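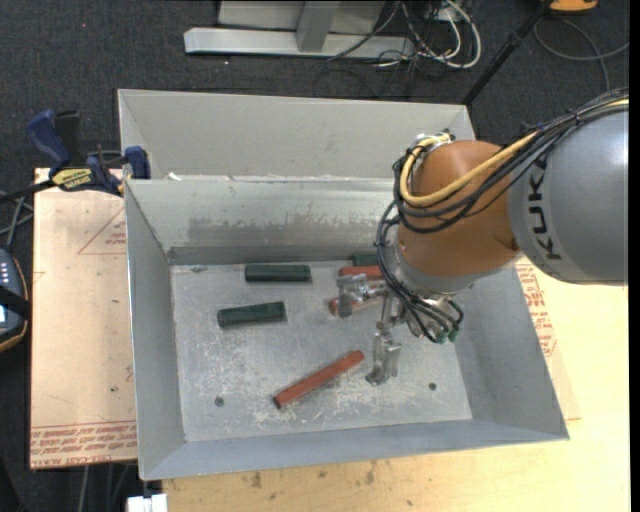 Bar picking cell: stops and faults FAQ
Luvholm site, last edited July

Why does the cell keep stopping with fault 22?
Gripper closed, nothing in it. Mostly bars lying tight against the back wall of the bin. The finger needs a gap and there isn't one, so it lands on the wall or on the bar itself.

Can I just reach in and move the bar?
No. Not on pause either. Hit the stop, lock out, then hands in. A paused arm can restart when the Wondus controller comes back online, and in July it did. No injuries, but close enough.

What happened in July exactly?
Controller dropped off the network, cell showed PAUSED, operator leaned over to free a bar. Link came back and the arm finished its move. Auto resume is now off. If you see it switched on, leave the cell stopped and call Moreira.

Do I need to check the clamp?
Yes, every shift start. If the bin shifts, every pick is off, and the arm doesnt know. Push on the rim by hand (locked out!). Any movement, re-tighten and run the Plutus calibration again.

How many failed picks before I call someone?
6 in a row. Don't keep hitting retry, it marks up the bin floor and bends fingers.

Cable caught on the wrist, now what?
Stop, lock out, don't pull. Take a photo and log it as fault 199, even if the screen shows somthing else.

Can I run it faster?
No, speed is locked until the July report is closed.

Who do I call?
Moreira service desk, ext. 1792. Nights too.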